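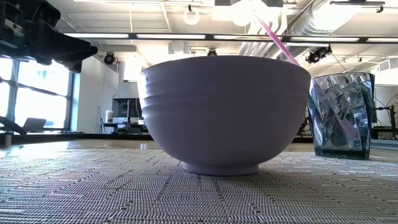

Skisberg Adds Rellano Table Setting to Tableware Range

Matte bowl, faceted tumbler and woven placemat to ship to retailers in May

Skisberg today announced Rellano, a coordinated table setting for everyday dining. The base set consists of a large footed bowl with a matte finish, a transparent tumbler and a woven placemat. The pieces will be sold as a set and individually. Shipments to retailers begin in May.

The Rellano bowl is offered at launch in one color, a muted gray-purple. Shallow horizontal ridges run around the upper wall, and the sides narrow to a short circular foot in a slightly lighter lilac. The outside diameter at the rim is 26 centimeters. The bowl is intended for salads, noodle dishes and shared sides.

"The ridges were moved twice during development," said Peiyu Tian, product designer at Skisberg. "In the first samples they sat lower on the wall, where they interfered with the grip when the bowl was carried full. The production version keeps them near the top and leaves the lower wall smooth."

The tumbler is a transparent blue-gray with a faceted, twisted pattern. It is wider at the top than at the base, and the base is thick for stability on uneven woven surfaces. The tumbler was drawn by the Jankauskaitė studio, which has supplied Skisberg with drinkware designs for two previous ranges.

The placemat is woven from fine strands in gray, beige and silvery white, with small dark dashes crossing the weave in both directions. It can be wiped with a damp cloth and should be stored flat. Extended contact with hot pans is not recommended.

Before release, the pieces were placed with 78 households for a home-use trial. Participants used the setting for daily meals and returned written comments on stacking, cleaning and storage. Comments on the placemat led to a tighter edge finish. Comments on the bowl resulted in a revised carton insert that supports the foot during transport.

"Most of the returned forms dealt with cupboard space," said Uldis Lapiņa, who managed the trial. "We have added the stacked height of two, four and six bowls to the product sheet so that buyers can check it against their shelves."

The first production run is 1,415 sets. Distribution will be handled by Tallisetti, which will accept trade orders from 9 a.m. on the opening day of the order period. Replacement tumblers and placemats will be available in packs of 2. Replacement bowls will be sold singly.

Care instructions are printed on the inside of the carton lid. Retailers may request product sheets, carton dimensions and display guidelines from the trade office.

Trade inquiries: Zhiqiang Guo, Tallisetti
Press inquiries and samples: Aušra Strazds, Skisberg press office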